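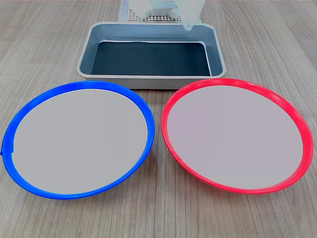 Ollthorpe Facilities Support
Ticket: Break room table, plates sliding and finish marking
Opened by: Tiburcio Mendoza
Location: Mostis building, second floor
Status: Open, pending parts
Priority: Low

Initial report
Plates will not stay put on the break room table. A light push on the rim moves a plate several inches. Dull arcs have also appeared in the table finish where people usually sit. Both started after the table was refinished in September. The old table did not have either problem.

Items in regular use on this table: round plates with a colored rim and gray center (blue and red), one rectangular metal tray. No tablecloth or mats.

Support reply
Please check the following and post results.
1. Is the table level along both axes?
2. What is the surface being cleaned with?
3. Do the plates slide when the table has been wiped with plain water and dried?

Reply from T. Mendoza
1. Level on the long axis. Short axis drops 2 mm toward the window.
2. Spray polish from the supply closet. The cleaning sheet says daily.
3. Wiped with water, dried, tested again. Blue plate holds. Red plate holds. Tray still slides, but less.

Support reply
Polish buildup is the likely cause of the sliding. Stop using the spray. Clean with a damp cloth and a drop of dish soap, then dry along the grain. The level is within tolerance, but the feet on the window side can be turned out half a turn if it bothers anyone.

The arcs are a separate issue. Turn the plates and the tray over and run a fingertip around the base. Report any grit or rough edges.

Reply from T. Mendoza
Plates are smooth underneath. Tray has a burr on one corner of the base, sharp enough to catch a paper towel. The arcs match the distance from that corner to where people grab the lip and swing it around to serve themselves.

Took the burr down with 300 grit paper. Paper towel no longer catches. Existing marks are still there – they show mostly in low light.

Support reply
Good. Four adhesive felt pads requested from Huvel for the tray base. Remove the pads before the tray goes in the oven or the dishwasher. Marks in the finish have been passed to Esquivel, who did the refinishing, for a quote on a spot repair.

Update
Cleaning sheet changed, spray polish taken off the list. No further sliding reported with plates. Felt pads not received yet. Leave ticket open until the pads are on and Esquivel has replied.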